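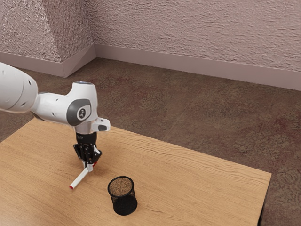 Where do I start if I want to build a robot arm at home and have never wired a motor?

Start with the job you want it to do, and make it a small one. Ours for the whole of this course is picking up a marker pen and putting it in a pen pot, which sounds like nothing at all until you try to write down every step of it. Once you know the job you know how far the arm has to reach, how wide the gripper has to open and how much weight it has to carry, and the shopping list more or less writes itself.

Flutthorpe Shared Workshop
Build Your Own Arm, notes for session 2
24 Jan 2024

Welcome back, and well done to everybody who got their base plate drilled over the week. If yours is still in its bag please don't fret, there is plenty of bench time in this session and the pillar drill is free all evening.

We are still on the Lemosari plans, with the Tareo board doing the controlling and Egan on the laptop for trying moves out before the real motors get a say. I know some of you are itching to skip the laptop part (I was just the same with my first arm, and I have the dent in the kitchen worktop to show for it), but do please run every move in Egan first. A simulated marker can be driven into a simulated table as often as you like and it costs you only a bit of pride.

Reach

Measure from the middle of the base to the furthest spot you want to pick from. On the Lemosari plans that comes to 300 mm. You will find the arm gets weak and wobbly when it is stretched right out, so put the marker and the pot nearer in to begin with and move them outwards once you trust it. Write your own figure inside the cover of your notebook, as you'll be asked for it again and again.

The approach

Nearly every failed pick I have watched in this workshop went wrong before the fingers closed. Bring the gripper over the marker with the fingers already open, stop a little way up, and only then come straight down. If you come in at a slant one finger gets there first and pushes the marker along, and off it rolls, and you spend the rest of the evening under the bench with a torch.

The marker will hardly ever lie square to the arm, so the wrist has to turn until the fingers sit either side of the barrel. Do the turning while you are still up high.

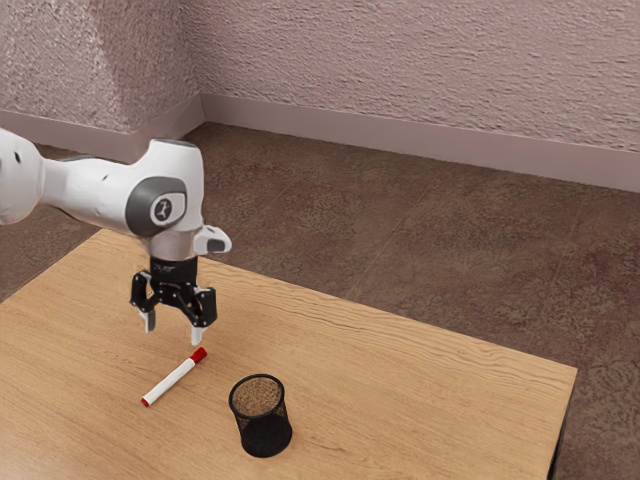
Hinata Yokoyama wrote after the first session to say that her fingers kept closing on the end of the pen, so that it swung round as soon as it left the bench, and that teaching the arm a fresh pick point nearer the middle had cured it. I'm very glad she wrote, as it is much the best habit to get into. Find the balance point by resting the pen across your finger, mark it with a dot of tape, and teach the arm to go there.

Closing the fingers

Set the closing force low and creep it up. The Tareo board takes a number from 0 to 255, and my own arm is happy at 51 for a pen. I once left it at 192 after a job with a block of wood and cracked a perfectly good barrel, so do look at the number before you press go. A scrap of rubber glued inside each fingertip helps a great deal too.

For next time

Teach three points in Egan: above the marker, at the marker, and above the pot. Save them under names you'll still understand in March.

Bring your base plate, your notebook and a pen you don't mind losing. The wiring diagrams are in the grey drawer by the kettle, and there's a spare power supply on the shelf over it if yours is playing up. Please put it back switched off.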